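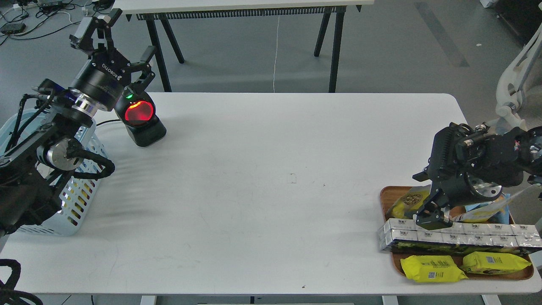
About the Lulholm Institute

The Lulholm Institute is an independent college of bookbinding, paper conservation and letterpress printing. It began as a set of evening classes above the Molefe stationery works and now offers certificate and diploma programs to students from across the province and beyond.

Our purpose is set out in the founding charter: to maintain the hand skills of the book trades and to teach them at a standard recognized by libraries, archives and private presses. Full-time students divide their week between the bench and the reading room. Every diploma candidate completes a full leather binding, a cloth case binding and a conservation treatment on a volume from the Institute's study collection.

The study collection holds 2,906 catalogued items, among them parish registers, ledgers, school atlases and a good run of regional cookery books. It is open to enrolled students at all times and to members of the public by appointment. Items do not circulate, although reproductions may be ordered through the reading room at cost.

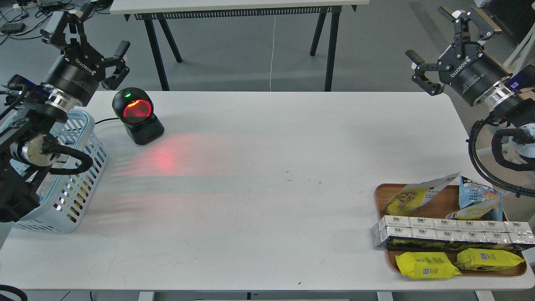 Vol. 5, No. 2

The Institute's bulletin, the Drarkel Review, is published each February and November. It carries articles on historical structures, notices of equipment for sale and reports from graduates. Submissions of up to 2,000 words are welcome from readers whether or not they have studied with us. Back numbers may be consulted in the reading room.

Instruction is organized in three departments: Binding, Conservation and Letterpress. Class sizes are kept small – a bench course will not proceed beyond its posted limit – and applicants who cannot be placed are offered a seat in the following term. Tuition, materials fees and the residence rate are listed in the current calendar of studies.

The Skitico Bursary assists students who must relocate in order to attend. Awards are made on the basis of need, and the application is separate from the application for admission. Members of the Institute contribute an annual subscription of $200, which is directed in full to the bursary and to the purchase of leather, board and handmade paper for student use.

The Institute is governed by a board elected from its membership. Policies on admission, academic appeals and accessibility are available from the Registrar's office in print, large print or French.

Page last revised February 6, 2026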